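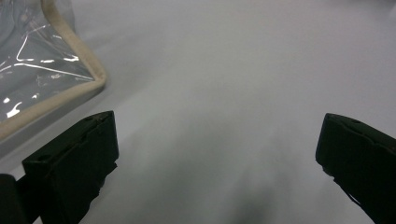

A clear plastic pouch on a pale gray surface.

Put the Weight on the Front

I buy rice, coffee, screws, seed and dish soap, and I buy them the way most people in Galitz do, in a hurry, after work, at whichever of the two stores is on my side of the highway. I have lived here for 13 years. In that time nearly everything on those shelves has moved out of boxes, cans and jars and into pouches and bags. I don't object to that. A bag is light, it folds flat in the trash, and it doesn't break on the kitchen floor. My objection is to how hard it has become to know how much is in one.

A can told you a fair amount before you read a word of it. There were a few sizes, and you learned them as a child by carrying them in from the car. When a company wanted to sell you less, it had to change the can, and the change showed. A bag has no such habit. The same bag can hold a pound, or fourteen ounces, or twelve and a half, and look the same hanging on the hook. Some of what you see is air. Some of that air has a good purpose, as with chips, and some of it has no purpose I can work out.

The weight is printed on the package. The law asks for that, and I am glad it does. But the print can be small, and in the light of a store aisle it might as well be on the back. I wear reading glasses and I still hold things out at arm's length. My mother, when she was alive, simply stopped trying. She bought by the picture and by the price, and if the price had stayed put she took it that nothing had changed.

So my proposal is a plain one. Put the weight on the front, at the same size as the name of the product. If the name is an inch tall, the weight should be an inch tall. If the company has just lowered the weight, it should print the old one next to it for a year.

I wrote to our county paper about this in January, and the letter ran. The replies fell into two piles. One pile agreed with me and wanted to tell me about toilet paper. The other pile said that unit pricing already takes care of the problem, and that anyone who can't read a shelf tag has only himself to blame. I want to answer the second pile, which had more of a point than the first.

Unit pricing is the little number on the shelf tag that gives the cost per ounce or per pound. When it is done well it is the best thing in the store. At the bigger of our two stores it is not done well. On one shelf, coffee is priced by the ounce, by the pound and, for one brand, by "each." I can do the arithmetic. I worked for years in the parts office at the Arthur mill, and I did arithmetic all day. I still don't want to do it in front of the coffee with a line of carts behind me. And the tag stays at the store. It doesn't come home with the bag, so when you run out of something early you have nothing to check it against.

There is also the matter of shopping anywhere else. The hardware store has no unit prices at all. Neither does the farm supply place out on Woment Road, where birdseed comes in sacks that have gotten shorter every couple of years. Neither does a website. Online you get a photograph of the package standing by itself against white, and it could be as big as a pillow or as small as a tea bag. I once ordered what I took to be a season's worth of plant food and got 250 grams. It was in the description, four lines down. I had read the first three.

People who sell things for a living tell me large numbers would crowd the design. I have looked at a good many packages with this in mind, and there is room. There is room for a mountain, a farmhouse, a seal of approval the company gave itself, and the word "new." There is room for the word "family" on a bag that would feed two adults once. A number and two letters will fit.

They also tell me it would cost money. It would, once. Labels get redrawn all the time. The oatmeal I eat has had three different labels since I retired, and I never asked for any of them. Give the companies a couple of years to use up what they have printed, and then the next drawing can have the big number on it. A small outfit that sells jam at the Sunday market could be let off. Nobody there is hiding anything, and the jars are all the same size anyway.

The better argument against me is that it wouldn't change what people buy. That may be so. Most of us buy what we bought last time. If the bag says twelve ounces in tall black type, I may well shrug and put it in the cart, because I like that coffee and I am out of it. But I would know. I would know it in the store, with the money still in my pocket, and not on a Thursday morning with the scoop scraping the bottom.

I don't think the people who run these companies are crooks. Their costs go up, they have to get the money from somewhere, and they have learned that we notice a price and don't notice a weight. I would do the same in their place if nothing stopped me. That is a good reason for a rule. Gas pumps show the gallons as large as the dollars, and people in the gas business seem to get by.

Our state representative has an office over the bank in Bevulo, open two mornings a week. I went up and said all this, and the young woman at the desk was polite and wrote it down. She told me the office hears more about roads. I said I could see why, having just driven there. She gave me a form to fill out, one page, front and back, and I have since mailed it in with two coffee bags folded up inside, the old one and the new one. They are the same height. One of them holds less coffee, and you have to look for a while to find out which.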